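How to Book and Prepare a Shared Lounge at Flerkham House

Residents and staff of Flerkham House may reserve any of the shared lounges for meetings, reading groups and small social events. The steps below apply to the Cutcombe Lounge and the Jomstead Lounge. The Bianchini Hall follows a separate procedure and must be requested in writing.

Before you begin

Decide how many guests you expect and how long you will need the room. The Cutcombe Lounge admits up to 40 people and the Jomstead Lounge up to 15. Groups larger than 40 should apply for the Bianchini Hall, which admits 70. These limits include children and any staff serving refreshments.
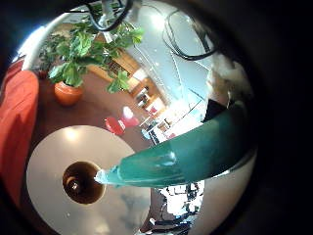 Bookings are made in blocks of one hour. The time you request must cover setting up and clearing away, as the room may be reserved by another group directly before or after yours. Most organizers find that an extra hour is enough for both.

Step 1. Check the calendar

The booking calendar is kept at the front desk and on the residents' page. A block marked in gray is taken. A block marked with a single line is held, meaning that a request has been received but not yet confirmed. You may ask to be placed on the waiting list for a held block.

Step 2. Complete the request form

Enter your name, your unit or department, the purpose of the event and the number of guests. State whether food or drink will be served. Hot drinks are permitted in both lounges. Cooking is not permitted in either.

If you intend to play music or show a film, say so on the form. Sound carries between the two lounges, and the front desk will try to avoid placing a quiet group next to a loud one.

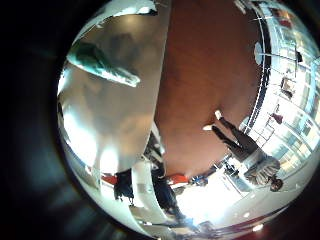 Page last changed: Mar 15, 2020

Step 3. Pay the deposit

A refundable deposit of $200 is required for events with more than 15 guests. Smaller events do not require a deposit. Payment may be made by check or by card at the front desk. The deposit is returned once the room has been inspected — normally within one week.

Step 4. Arrange the furniture

Chairs and small tables may be moved within the room but may not be taken into the corridor. Lift furniture when moving it. Sofas should be left where they are. Keep both doors clear at all times, and do not place seating in front of the heating controls.
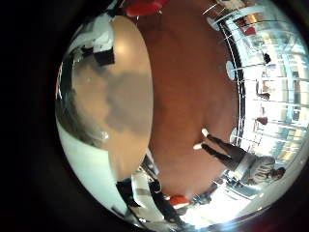 When may I collect the key?
Keys are issued at the front desk 15 minutes before the start of your booking, on presentation of the confirmation slip.

Only the person named on the slip may sign for the key. If that person is unable to attend, a replacement must be named before the day of the event.

Step 5. Clear the room

Return the furniture to the layout shown on the card inside the door. Wipe down the tables with the cloths provided, take all cups to the pantry and empty the waste bins. Report any spill on upholstery as soon as it happens. Please do not attempt to treat it with household cleaners, some of which leave a permanent mark.

Close the windows, switch off the lights and return the key to the desk. After closing hours, use the key slot to the left of the desk.

Changes and cancellations

A booking may be moved once without charge. Bookings for July must be confirmed a second time, as the lounges are closed for part of that month for floor maintenance.

Comments 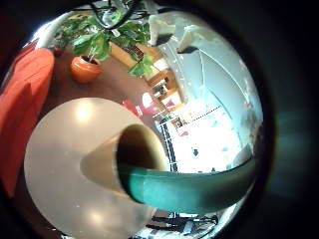 Killian Leblanc: Could the page say what happens to the deposit when a booking is canceled? I gave two days' notice for the Jomstead Lounge and was told different things by two people at the desk.

Quentin Guillot, Bookings Office: The deposit is returned in full whenever notice is given before the day of the event. The desk has been informed, and a line to this effect will be added under Step 3.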